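Notes for the Fengate talk, February – Duygu Taşdemir

Slide 1. Thank the hosts. Topic is phone calls to patients after they go home. We tracked 904 discharges.

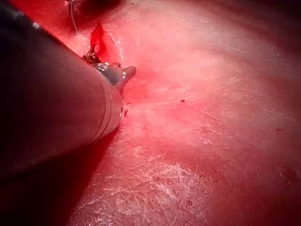
When should the first call go out?
The morning after discharge, before 11.

Slide 2. Most questions were on bathing, lifting and pain pills. Read the Keskin ward numbers slowly: 405 patients called, 389 reached. Mention the reprinted home sheet – larger type, one phone number. 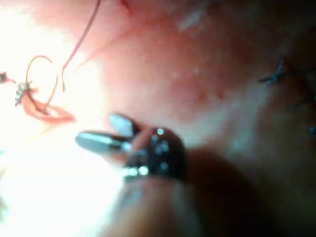

Metal jaws, slightly open, close to the tissue.

Slide 3. Staffing. Five nurses share the call list. Pause for comments from the Brament people.

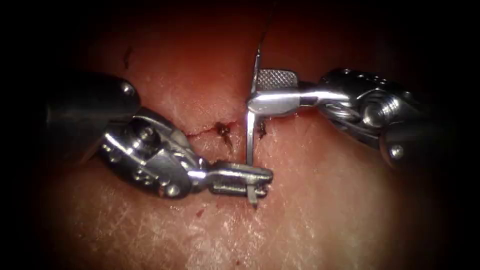 Who calls if the nurse is out?
The charge nurse takes the list that day.

Hand out the call script.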